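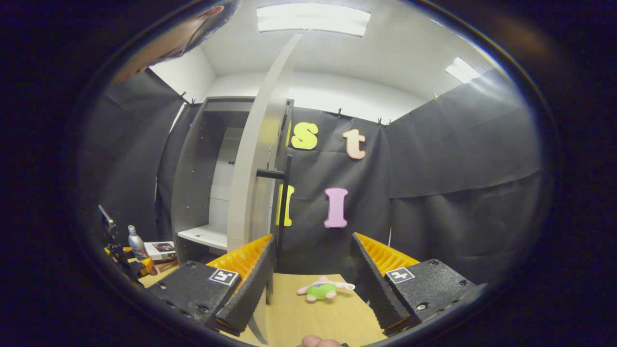 Fingers wide open over the plush toy, with a square marker on top of each one.

Home Guides Tooling Calibration Archive Contact

Posted in November by Kamala Chettiar

Getting a gripper width you can trust from finger markers

Most write-ups of this job make it sound like an afternoon. Detect the two markers, measure the gap between them, call it gripper width, move on. I've cleaned up after that approach three times now and I don't believe in it. The detector will happily give you a number for nearly every frame. Whether the number means anything is a separate matter, and you have to check it yourself.

What follows is how we do it with the Karnlow scripts. It should work with any marker library that gives you corner points.

Before you start

You need a lens calibration for a fisheye model. An ordinary pinhole calibration with a couple of distortion terms won't do, however low the error it reports. Look at the cabinet door at the top of the page and tell me you'd trust a straight-line measurement taken anywhere near it. You also need the printed size of your markers, measured with calipers off the real part. Ours were drawn at one size and printed at another, and Man-sik Chae found it only after we had processed everything.

Step 1. Undistort the corners, leave the image alone

The usual advice is to flatten the whole image first and run the detector on the result. I'd skip it. Flattening a fisheye view stretches the outer part badly and turns crisp marker edges to mush. Run the detector on the raw image, take the four corner points of each marker, and push only those points through the lens model. It's faster too, if you care.

If the detector misses a marker in the raw view, crop to the lower half and try again at double scale. Don't loosen the detection thresholds. Loose thresholds find markers in fabric creases.

Step 2. Fix the marker IDs

Each finger has its own ID. Write down which is left and which is right, in the config, once. Reject any detection with another ID and reject any frame where the left marker comes out to the right of the right one. That sounds too silly to bother testing for. Jae-hoon Yook thought so as well, until he found a recording with the config lines swapped and every width negative. Somebody upstream had taken the absolute value to make the plot look nicer.

Step 3. Solve for each marker's position

Use the undistorted corners and the measured marker size to get a pose for each marker. Keep the position and throw away the rotation. A small flat square seen at a shallow angle has two plausible tilts and the solver will flip between them. People filter this. I say don't use it.

Then check depth. Both markers ride on the same mechanism, so their depth from the camera should hardly change over a recording. If one drifts, your marker size or your lens model is wrong, and no smoothing will repair that. Prollero's viewer will plot the two depths on one axis. Look at the plot before going further. I mean look at it with your eyes; the pass/fail badge in the corner has never once told me anything.

Step 4. Turn the gap into a width

The gap between the marker centres isn't the opening between the pads. The markers sit on top of the fingers and the ribbed pads run along the inner faces, so there's an offset. Close the gripper on nothing and record the gap. Open it fully and record that. Closed is zero, open is whatever your calipers say, and everything else goes on a line between them.

Is it really a line? On our tool it's near enough. Check a point in the middle before you assume the same of yours. We use a 50 mm block and accept an error of 2 mm. If the block comes out worse than that, go back to Step 3.

Do the closed and open readings for each unit. Soon-im Son once copied hers from one gripper to another of the same build and the zero was off by enough to make a firm grasp look like a near miss.

Step 5. Deal with the gaps

Markers will drop out. In a batch of 2841 frames I went through by hand, roughly 40 had one marker missing, and they weren't spread evenly. They bunched up around the grasp, when hands and objects get in the way, and those are the frames you most want.

Fill a gap of two or three frames with a straight line and flag them as filled. Anything longer, leave it blank and let the training code mask it. I've been told that a good enough interpolator makes this unnecessary. I've asked to see the comparison and am still waiting.

Step 6. Check it against the pictures

Pick a handful of frames from each recording, print the width in the corner, and see if you agree with it. Include fully open, fully closed and something soft between the pads. A soft toy is a good awkward test: it squashes, so the width keeps falling after contact, and any code that calls "grasped" when the width stops changing will call it late.

Yi-an Sun asked whether width tells you where the object is between the fingers. No. A toy lying closer to one finger gives you the same width as a toy in the middle. If your policy needs that, it has to get it from the image.

Known problems

- Glare from ceiling lights can wash out a marker when the tool is tilted. Matte print helps a bit.
- The Henton export rounds widths to whole millimetres. Turn that off in the export settings.
- Old recordings with no closed reading can't be rescued by taking the smallest width as zero. I have seen it done.

Last updated: November, corrected the crop advice in Step 1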